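Skitarach Operator Guide
Section 3: Recording Pick Examples with the Foam Block
Start each example with the block inside the blue tape lines and the fingers open on either side of it.

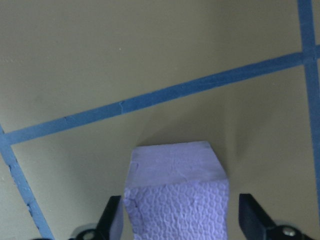

Lenuța Tudose asks in the margin of the last revision whether an example with a missed grasp should be deleted on the spot. It should not. Mark it as failed (step 6) and keep it. The training job filters on the mark.

1. Check that the tape is pressed flat. Replace any strip that lifts.
2. Place the block by hand inside the taped area. Change its position and angle for every example.
3. Open the gripper fully and select Record.
4. Guide the arm down until the block sits between the fingers. Pause for 2 seconds, then close.
5. Lift the block 11 cm, hold, and select Stop.
6. Mark the example as good or failed.
7. Repeat until the session holds 23 examples, then upload to Plimetti.

Note: Failed examples count toward the session total. If more than three fail in a row, stop and run the wrist camera check in Section 2.

Note: Keep the room lights at one setting for the whole session. Shadows from the arm are expected — do not add a lamp to remove them.

CAUTION: Keep hands outside the tape while Record is active. The fingers close at full speed.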